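Quiénes somos

Cemari es una empresa de servicios de datos para aprendizaje robótico. Registramos demostraciones de manipulación: una persona guía una pinza con la mano o por teleoperación, completa una tarea y el sistema guarda las imágenes, la posición de la herramienta y la apertura de los dedos. Con esas secuencias nuestros clientes entrenan modelos que después deben ejecutar la misma tarea sin nadie al mando.

La empresa nació como un grupo interno de Pangilinan, dedicado entonces a la integración de células de paletizado. El trabajo con políticas aprendidas no encajaba en el calendario de una ingeniería que entrega proyectos cerrados, y el grupo se separó con un único contrato y dos puestos de captura. La dirección técnica corresponde desde el principio a Elínborg Þrastardóttir, procedente del área de control. La captura sigue siendo la actividad principal. La revisión y el etiquetado se incorporaron después, a petición de los propios clientes.

Compartir | 254 veces compartido

Qué hacemos

Un encargo empieza por la especificación de la tarea. El cliente indica el objeto, el estado inicial, el estado final admisible y las variaciones que quiere cubrir. A partir de ese documento preparamos un plan de captura en el que cada episodio tiene asignada una configuración de partida. Los operadores no eligen la posición de los objetos; la leen en el plan y la reproducen sobre la superficie de trabajo. El lote estándar es de 400 episodios aceptados por tarea. Los episodios rechazados se conservan aparte, con su código de rechazo, y se entregan si el contrato lo prevé.
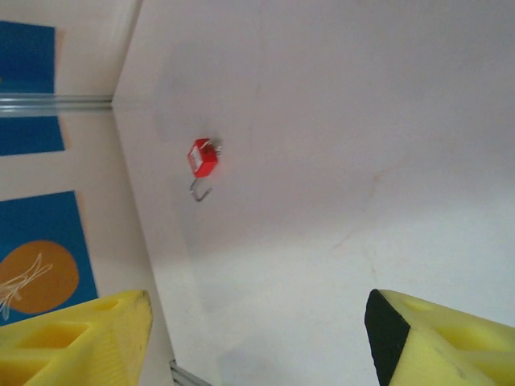 La línea con más actividad en este momento es Kotutero, nuestro programa de manipulación de objetos pequeños. Incluye bloqueos de seguridad, llaves, anillas, pasadores y otras piezas cuya dimensión útil es inferior al ancho de los dedos. Son objetos difíciles para un modelo por motivos geométricos: ocupan pocos píxeles, admiten varias orientaciones estables y el punto de agarre correcto depende de cuál de ellas se presente. Una pieza roja de poco tamaño con un gancho de alambre metálico, sola sobre una superficie blanquecina y bastante separada de los dos dedos amarillos, obliga a planificar la aproximación entera a partir de una región mínima de la imagen. Por esa razón el plan de Kotutero reserva una parte de los episodios a posiciones de partida alejadas del centro, y otra a orientaciones en las que el metal queda hacia la pinza.

El objetivo de la variación es que el modelo no asocie la tarea a un fondo o a una coordenada concreta. Modificamos la posición, el giro, la iluminación y la altura inicial de la cámara. No modificamos dos factores a la vez durante la primera mitad de un lote, de modo que un fallo posterior del modelo pueda atribuirse a una causa. En la segunda mitad las combinaciones son libres dentro de los límites del plan.

Cómo trabajamos

Los turnos de captura son de dos horas. Pasado ese tiempo las trayectorias se vuelven más cortas y más bruscas, un efecto que medimos durante el primer año y que se aprecia antes en los operadores con experiencia que en los nuevos. El cambio de turno se hace entre episodios, nunca dentro de uno, y queda anotado en los metadatos con el identificador anónimo del operador.

Al inicio de cada turno se comprueba la calibración de la cámara de muñeca y el cero de la pinza. Si la desviación supera la tolerancia acordada, el puesto se detiene y los episodios registrados desde la comprobación anterior pasan a revisión manual.

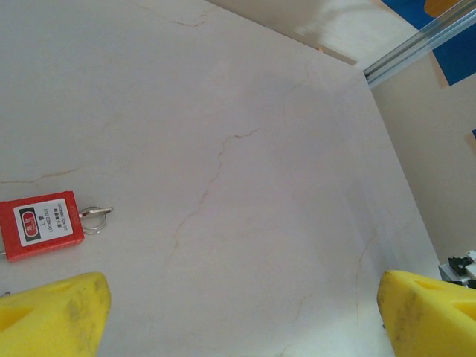
La revisión se realiza en Gemside, una herramienta desarrollada en la casa que sincroniza el vídeo con las señales de la pinza y permite marcar el inicio del contacto, el cierre, el levantamiento y la liberación. Cada episodio pasa por una persona distinta de la que lo grabó. Cuando el revisor y el operador discrepan sobre el resultado, decide un tercero – y la discrepancia se guarda, dado que suele señalar un criterio mal redactado en la especificación.

Los vectores de observación que entregamos junto al vídeo tienen 1024 componentes en la configuración por defecto. Otros tamaños son posibles si se solicitan antes de iniciar la captura. Los archivos en bruto se entregan siempre, sin recortar y con las marcas de tiempo originales. No aplicamos suavizado a las trayectorias: quien entrena el modelo debe poder decidir qué hacer con las correcciones y las dudas del operador.

Equipo

El equipo se divide en captura, revisión e ingeniería. Todo el personal de ingeniería dedica un turno al mes a grabar episodios en los puestos, y los cambios en el protocolo se prueban primero en esos turnos. Los operadores reciben tres semanas de formación, la última de ellas sobre lotes internos que no se entregan a ningún cliente.

La propiedad de los datos corresponde al cliente desde la entrega. Cemari no reutiliza episodios de un contrato en otro. Kotutero se rige por un acuerdo propio: los lotes pertenecen a la empresa y se ceden bajo licencia, con una revisión de contenido cada mes de marzo.

Las solicitudes de presupuesto deben incluir una descripción de la tarea, las dimensiones de los objetos y, si es posible, una muestra física de cada uno. Respondemos con un plan de captura preliminar y una estimación de plazos.

Compartir | 2 comentarios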